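Search stories

The Moffat Run

1. Setup

Grethe Lund logged the trial as 59. The club rules allowed 70 before the arm had to be handed to the next team. She set the grip width to 50 percent and typed the offset Struan had worked out in May. He had not explained it.

"Hold there," said Kenna. "Fingers open, over the red one."

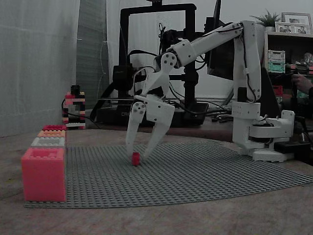

2. Descent

The offset was in the wrong sign. Grethe found it on line 3757 of the log, changed one character and did not mention it to Struan.

"Ready?" said Kenna.

"Lower it two studs."

The servos took up the load. Kenna wrote 59 again, crossed it out and wrote 60.

14 shares | 3 comments
Contact | © Ceddale Stories | Back to top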